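Visit report: county election office open house, Gatmont

The Gatmont election office opened its building to the public for one afternoon in May. I attended the 2 p.m. tour, which covered ballot intake, signature review, tabulation and storage, in that order. Attendance was by sign-up. No phones were allowed past the second door.

The tour was led by Huguette Besnard. She began in the intake room, where returned mail ballots are logged by batch. Each batch gets a header sheet with the drop box number, the time of pickup and the initials of two staff members. Sheets are kept with the ballots through every later step. The office serves 527 precinct workers in a general election year, and the sign-in binders for the last primary were out on a shelf for inspection.

Signature review takes place across the hall. Reviewers work in pairs at separate screens and see the envelope signature next to the voter file copies. A mismatch goes to a second pair. If the second pair agrees, the voter is sent a notice and has up to nine days to respond. Besnard said most notices in the primary went to first-time voters, many of them young women who had changed their last name after registering. The notice has been reworded to mention name changes in the first paragraph.
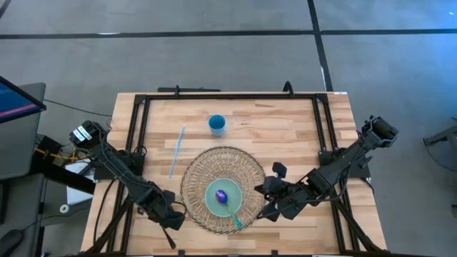
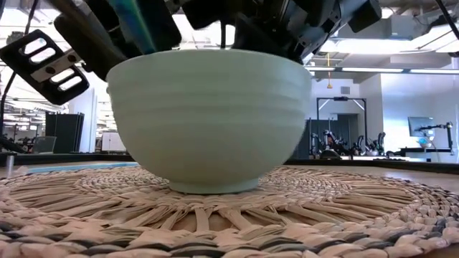 Sulastri Nasution objected that the wording was a minor point next to delivery time, and that a notice mailed to the rural end of the county, toward Andura, could use up half the response period before it was opened. Besnard answered that the office also calls and emails when it has contact details on file, but that the phone field on the registration form is optional and often left blank. She did not have the share of blank fields with her and offered to post it.

The tabulation room can be viewed through a window only. The scanners are not networked. Results leave the room on sealed drives, and the seal numbers are read aloud and written down at both ends. I asked whether observers may copy the seal numbers. They may, on paper.

Storage is in the basement. Ballots are boxed by precinct and kept for the period set by law. The cage has two locks, and the keys are held by different people. The Somogyi precinct boxes were on the lowest shelf, with the recount labels from the primary still attached.

Printed material at the exit included the observer rules, a map of drop boxes and the poll worker application. The map still shows the Ronine library box at its old location on the north side of the building. Staff were correcting copies by hand.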